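News / Technology / Robots

Sumero teaches its sorting arms by hand and by remote control

26 July 2020
14 shares | 4 comments

Robot maker Sumero has started a new round of teaching sessions at its hall in Kirkitz, where people show an arm how to move small goods from one container to another. The company wants to collect 1,000 complete demonstrations before October. Up to the end of last week it had 109.

The work is done in two ways. In the first, the teacher holds the arm by the wrist and leads it through the whole movement, while the joints are soft and give way to the hand. In the second, the teacher stands back and drives the arm with a remote control made by Duan, a small firm that also supplies the recording software. Every movement is saved together with the view from a camera at head height, and the software later learns from both.

Sumero says that the two methods give different results. Leading by hand is quicker to learn, and most new teachers can make a usable recording on their first morning. But the hand of the teacher is then often in front of the camera, and such recordings must be thrown away. With the remote control the view stays clear – the price is that the teacher needs much more practice before the fingers of the gripper go where they should.

The task itself looks simple. The arm must pick up one piece, carry it across a table and let it go in a bin. A demonstration counts only if the piece is released inside the bin and the arm then returns to its starting position. If the teacher stops in the middle to think, the recording is marked as slow and kept apart from the others. 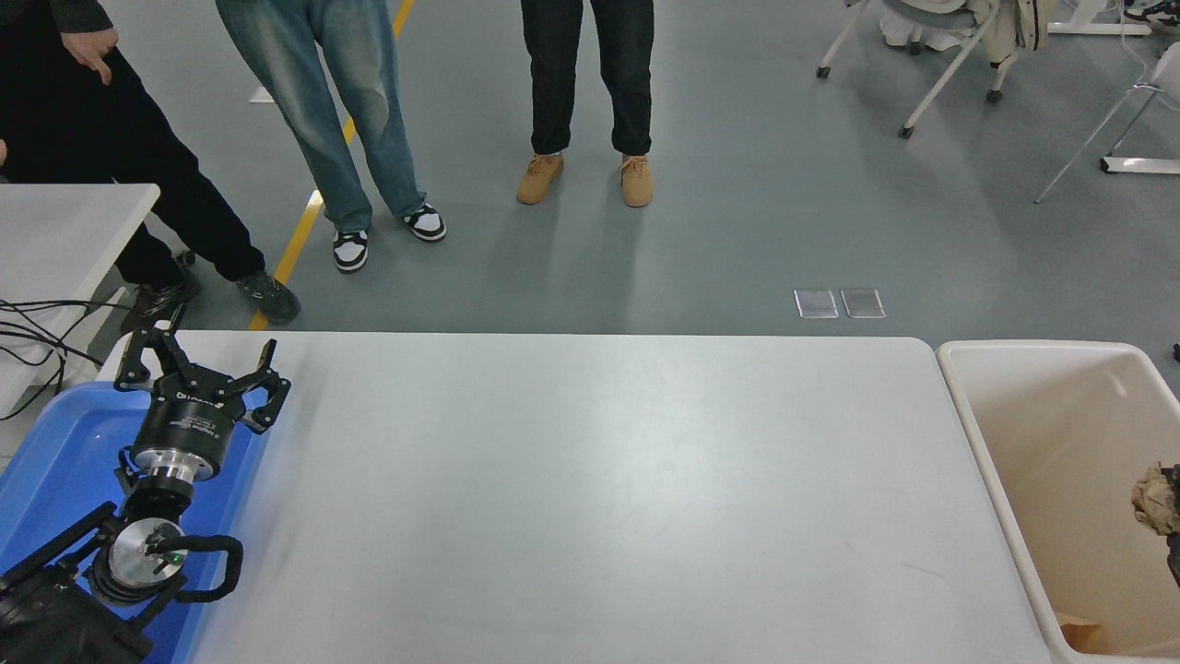
What the teachers have to learn

New teachers get four days of training. On the first day they only open and close the two fingers and bring the arm back over the blue tray. Real pieces come on the second day, beginning with soft ones which are not damaged by a strong grip. By the last day each person should be able to record 100 demonstrations by remote control, with short breaks.

According to the company, the hardest point is the height above the table. A person who reaches for something feels the surface with the fingertips, but a person with a remote control feels nothing and must judge by eye. Many beginners stop too high and close the gripper on air. Others come down too fast, and the arm switches itself off for safety. Duan is preparing a control that pushes back a little against the hand when the arm meets resistance.

The recordings will be used first in Drarnia, a project for the packing of spare parts in small warehouses. Sumero did not say which warehouses will take part, or what the finished system will cost. It did say that teachers will still be needed after the start, as each new kind of part has to be shown to the arm before it can be packed.

A second group of teachers will begin in Kirkitz in October.

Contact | Copyright | Back to top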